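Arm drops 30 mm when protective stop is released
Forum: Faults and Safety
14 replies hidden, showing selected posts

fatos_a
Posted Wednesday, 09:12

Hello all. I want to report a problem with our arm and ask if somebody has seen the same.

We use a ceiling-mounted arm over a long table for picking practice. Yesterday, at the end of a run of 200 picks, the arm made a protective stop with code 721. I read the log, found nothing strange, and released the stop from the panel. At this moment the whole arm went down by 30 mm and then held. The fingers were open and low over the table, so they pressed on a plastic cup and the cup flew to the side. My colleague Zorica had her hand near this place two seconds before. She was not hurt, but I did not like it at all.

After a restart it moved normally. I repeated the stop and release by hand and it dropped one more time, but less. The gripper is a Plurden, and the arm controller has the Esetti safety box added by the installer.

My questions: is this a brake problem or a settings problem? And is it safe to continue with the arm at low speed?

Fatos Atanasov

nvidmar
Posted Wednesday, 09:40

Check the payload value first. If the controller thinks the tool is lighter than it really is, then at brake release the motors give too little torque and the arm sinks until the position loop catches it. I had the same after we changed the gripper and forgot to write the new mass. For a hanging arm check also the mounting angle in the settings. If it is still set for a floor stand, gravity is calculated in the wrong direction.

Low speed is fine in my opinion, if you keep people away from the table.

zorica_y
Posted Wednesday, 10:05

I am the colleague with the hand. I do not agree that low speed is fine. The drop did not happen during a programmed movement, so the speed limit had nothing to do with it. It happened when the brakes opened. You can set the speed to one per cent and it will fall the same.

Nikola, how do you "keep people away" when somebody must put the objects back on the table after every run?

nvidmar
Posted Wednesday, 10:21

You are right about the speed, I wrote too quickly. But I still think payload. A worn brake normally shows when the arm is stopped and the brakes are closed. You would see it creep down while it stands. Does it creep?

fatos_a
Posted Wednesday, 11:30

It does not creep. I put a paper mark beside the wrist, waited through the whole coffee break, and it stayed on the mark.

The mounting angle is correct. The payload in the settings is 775 grams. I do not know who entered this number or when. I will take the gripper off and weigh it, but first I must find a scale.

For those who asked by message how the place looks, I add a photo. The far end of the black table, where the gripper hangs, is the area I am worried about. The objects go all along the table, so a person who arranges them comes under the arm sooner or later.
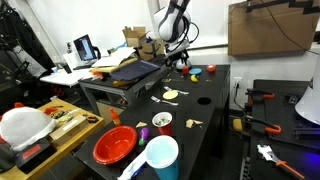 Reply from dusan.g
Posted Wednesday, 12:02

Thank you for the photo. Two remarks.

First, look at the cables along the arm. If a cable is tight in one posture, it pulls on the wrist and can confuse the payload estimate. I cannot judge this from a photo, so please move the arm slowly through all your postures and watch them.

Second, the bench on the right with the big wrench and the clamps. I would move tools further from the working area. It has no connection with your drop, but if the arm one day makes a wide movement, a heavy wrench is a worse thing to hit than a toy tomato.

nvidmar
Posted Wednesday, 12:15

The bench is a separate bench, Dušan, I think you are too strict. Let us stay with the fault.

dusan.g
Posted Wednesday, 12:19

Maybe. I work with safety checks all day and I see benches everywhere.

ermira_b
Posted Wednesday, 14:48

I have installed several Esetti boxes and I want to add one thing. There is a setting for the delay between "brakes open" and "motors active". On a floor arm a small error here is hard to notice. On a hanging arm with a stretched elbow you see it immediately. Please write down this value before you change anything — if you reset the box, you lose the evidence and the installer will tell you that everything was correct.

Also, please do not release a stop again while the gripper is over the table. Fold the arm up with the manual mode if you can do it without risk, and put a solid support under it before any test.

fatos_a
Posted Wednesday, 16:35

News. We found a scale at Sutness, the workshop next door. The gripper with its bracket and the cable part that it carries is much heavier than the value in the settings. I think 775 is the gripper alone, without the bracket. I corrected it and tested with a foam block under the wrist. The drop is now very small, but I can still see it.

So Nikola was right for the bigger part. For the rest I have copied the delay value and sent it with the log to Radulović, who did our installation.

zorica_y
Posted Wednesday, 16:50

Until they answer, the power stays off when somebody arranges the table, and the stop is released only when both of us stand behind the line. I put the paper with this rule on the panel.

ermira_b
Posted Wednesday, 17:10

Good. Please ask them also what 721 means in your version. In mine it is a difference between the two joint sensors, and a wrong payload alone should not cause it.

fatos_a
Posted Wednesday, 17:22

I did not know this. I will ask and write here when I have the answer.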